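Forums > Mobile & Tablet Games > Dudetti > Endenau update, what happened to the hints?

We use cookies to keep you signed in and remember your settings. Accept | Manage

Endenau update, what happened to the hints?

mossypaws
So I finally got to Endenau last night (the island after the lighthouse one) and I'm kind of bummed? I love Dudetti, I play it on the tablet in bed every single night, but since the update a hint costs 390 shells. 390! I had eleven hints saved up before and now the hint jar is gone completely and I've just got shells. Did everyone lose theirs or did I tap something dumb?

tinfoil_waffle
Everyone. They turned your saved hints into shells, so check your total from before if you wrote it down. I didn't. I think it's a fair price though. You get shells for everything now, even the fishing thing, and people were blowing through whole islands in an afternoon and then complaining there was nothing left to play.

mossypaws
I was not blowing through anything lol. I've been on this game since June and I'm only at Endenau. The fishing thing gives me 9 shells a go!! Do the math on that.

gate_nine
Fishing is terrible, skip it. Play the daily board and don't use any swaps. It pays way better, and on Thursday it pays double. Also put your sound on for the tide levels, there's a little click when the right tile is next to the one you're holding. I played for ages on mute and had no idea.

couchbarnacle
I'm with mossypaws. I paid for this game up front. Majali said no grinding when they sold it to me, and a 390 shell hint is grinding, sorry. I don't care how pretty the island is. (It is very pretty. The foggy harbor!) 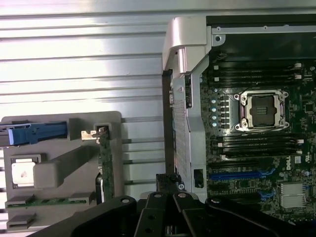 couchbarnacle
Also, level 9 on Endenau, the one with the blue canal, has anyone got past it without a hint? I've tried dragging the long piece in first and I've tried saving it for the end, and both times I run out of moves with one gap left. It's tablet only for me, and I swear I've got canal brain, because I looked at that Dell board and all I could see was a level: long blue slot across the bottom, short blue bit under it, five little pale blue guys stacked up beside the empty socket. I wanted to drag them somewhere! Anyway, do the corner tiles matter or can I ignore them?

gate_nine
Corners matter a lot. Clear the top left one first, then the long piece goes in sideways and the canal opens up. You should have 3 moves to spare.

tinfoil_waffle
Top left?? No way. I did top right and it was easy. Top left locks the bridge.

gate_nine
It locks the bridge if you've already moved the boat. Don't touch the boat.

tinfoil_waffle
Huh. OK, I always move the boat first. Carry on.

mossypaws
Wait, you can move the boat???

lil_dumpling_cat
Long press on it! The game never tells you, I found it when my thumb got tired. Does anyone play the desktop version, by the way? I want to try the two player mode in Cetbridge with my sister and she doesn't have a tablet. Do shells carry over?

couchbarnacle
Shells do, skins don't. It's nicer on a big screen too, you can see the whole harbor without scrolling. I miss it.

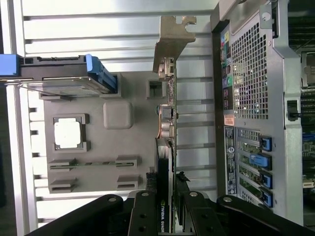

Tower with the side panel off, gray plastic shroud on show.

lil_dumpling_cat
Ooh OK, thank you! No skins is a shame, I just bought the otter.

mossypaws
UPDATE: top left corner, didn't touch the boat, done with 2 swaps still in my pocket. Thank you gate_nine!! I still think 390 is too much. Going to try the daily board tonight and see how many shells I end up with.

couchbarnacle
Still stuck. Which way round is sideways?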